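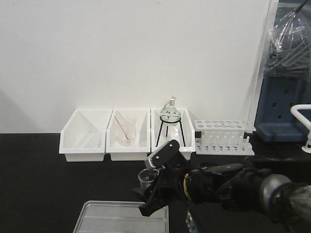

Glassware put-away at the Trilter open day, with the gripper holding a small beaker in front of the middle bin.

I went to the Trilter open day on 3/10/23 expecting to be sold something, and I was. The pitch was that an arm can tidy a work counter for you. Maybe so. I stood there for 40 minutes, and what I brought home was a few storage ideas that need no arm at all.

Give each kind of thing its own bin. They had three white plastic ones side by side against the wall, a beaker in one and a flask on its tripod stand in another. I now do this with measuring cups and funnels. Open-fronted bins are worth hunting for, as you can reach in without lifting anything over a rim.

Keep the bins against the wall and the working space in front. My own counter had it backward for years.

Round-bottomed things need a ring to sit in. A jar lid ring works fine for a small one at home.

Don't leave a stirring rod standing in a beaker, even if the demo people do. One bump from your sleeve and over it goes. Lay it flat in a tray.

Test tube racks make good drying racks for piping tips and small bottle brushes. Get the kind with pegs if you can. Mine is a secondhand Collado and cost me $8.

As for the arm, the man at the desk said it would save a busy kitchen 4 hours a week. I asked whose kitchen and got a brochure. Glass is fussy stuff — wet glass more so — and I'd want to see a sinkful of greasy tumblers done before I cleared any counter space for it. Until then I'll stick with a dish towel and a rack.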